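4. Setting up member check-in on the Plemley desk tablet

These steps apply to clubs, bars and lounges running Plemley version 21 or later. You will need the tablet, its charger and your venue code.

1. Plug in the tablet and hold the power button until the Murkness logo appears.
2. Join the venue's own wireless network. Do not use the guest network.
3. Open Plemley and enter the venue code, then the default PIN, 1015.
4. Choose a new PIN when asked. Write it in the front of the door book.
5. Tap Guest lists, then Import. A list can hold up to 2000 names.

Note: lists saved from Fornano must be exported as plain text first.

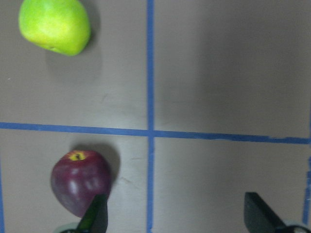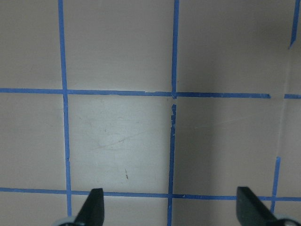
Tabletops marked with blue tape.

6. Tap Opening hours and set a closing time for each night. Nights that run past midnight count as the day they began — a Friday party stays under Friday until the doors shut.
7. Set the room limit. The tablet beeps when the limit is reached, and new check-ins are held until someone leaves.

Caution: resetting the tablet during opening hours clears the head count. The guest list is kept.

If error 77 shows after step 5, delete the list and import it again.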